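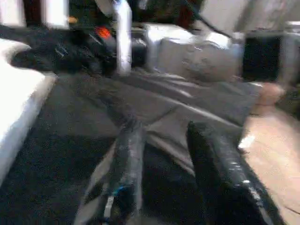
Stallholder questions – Tellalach Craft and Makers' Fair

These are the questions we get asked most before the August fair. If yours is missing, use the contact form and quote your stall number.

How do I book a stall?

Fill in the booking form on the Stalls page and attach a short list of what you sell. We reply by email. A stall is only yours once the deposit has been paid and you have had a stall number from us. There are 218 stalls in the main hall and they are not all the same size, so check the floor plan before you choose.

What is included in the price?

One trestle table, two chairs and a black cloth. Power is extra. Wall stalls cost more than middle stalls and corner stalls cost the most.

Can I bring my own table?

You can, if it fits inside the marked area. Tell us beforehand and we will leave ours out. There is no money off for doing without it.

What time can I get in to set up?

The loading doors in Hutska Lane open at 6.30am. Vehicles must be out of the lane by 8.45am and stalls should be ready by 9.30am. Doors open to visitors at 10am.

Where do I park?

Stallholder parking is in the Becerra Street car park, a short walk from the loading doors. Height is limited, so vans with roof racks should use the overflow field. Your permit comes with your joining letter. Please put it in the windscreen – the car park is checked and we can't cancel tickets.
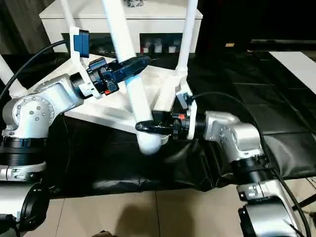

How tall can my display be?

Anything behind the table can go up to the height of the back rail. In the middle rows, please keep things low enough for people to see across to the next row. Tall stands must be steady on their own and may not be tied to the rail.

Can I have electricity?

Sockets are available at wall stalls only and have to be booked with the stall. Each one is limited to 600 watts, which is enough for lights, a card reader and a till. Kettles and heaters are not allowed. All leads and plugs must have been safety tested within the last year.

Can I tape things to the floor or walls?

No tape, pins or glue on the walls. Low-tack tape may be used on the floor if you take it up again at the end. The hall charges £300 for damage to walls or flooring and we pass this on to the stallholder.

Do I need insurance?

Yes. Send us a copy of your public liability certificate with the form. It must cover every day you are trading. Food sellers also need to send their hygiene rating.

Can I share a stall?

Two makers can share, but both names need to be on the form and both need insurance. We don't allow three or more to a stall.

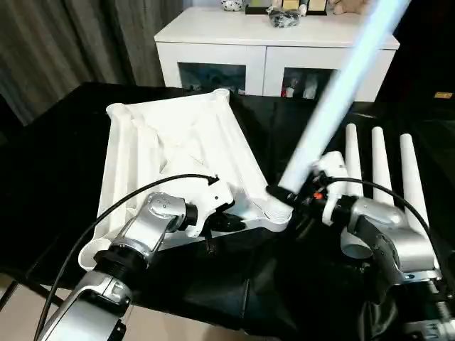 A white plastic tray on a table covered with black fabric.

What do I do with rubbish?

Flatten cardboard and leave it by the loading doors. Everything else goes home with you. Clenero cleans the hall overnight and will clear anything left in the aisles, so keep stock within your own space.

What happens if I have to cancel?

We refund everything except the deposit if you tell us at least 4 weeks before the fair. After that we can only refund you if the stall is taken by someone on the waiting list.

When can I pack up?

At 4.30pm, when the last visitors have left. Vehicles can come back into Hutska Lane from 5pm.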